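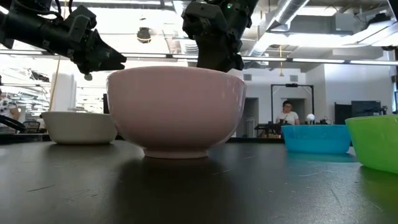 FOR IMMEDIATE RELEASE – October 2019

Flundo launches mix-and-match bowls for everyday kitchens

Flundo, the tableware label from Jitard, today announces its new bowl range. On sale now at Grewal stores and online. Bowls sold singly – no boxed sets, no matching required.

The idea is simple. Most cupboards end up with a jumble anyway, so start with a good one. Colours include pink, white, turquoise and a very loud lime green. Deep shapes for salad and dough, shallow ones for cereal, dips, keys by the front door. Some glossy, some see-through, one with a bit of sparkle.

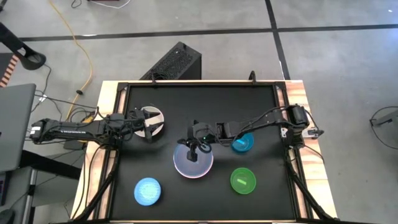

Flundo asked 1,234 shoppers what they wanted from a bowl. Top answer by a long way was "colour". Second was somthing to tell the children's bowls apart at breakfast, so every colour can be bought on its own and replaced on its own. Broken the green one? Just buy the green one.

Launch offer: buy 5 bowls, get a 6th free, any colours, any sizes. Offer runs for 2 weeks at all Grewal branches, while stocks last. Not to be used with other offers.

Trade orders are handled by Toltix – minimum order 6 per colour. Samples avaliable to press on request, please say which colours you'd like and leave a delivery address.

ENDS

Notes to editors: Flundo is a trading name of Jitard. Price list to follow seperately.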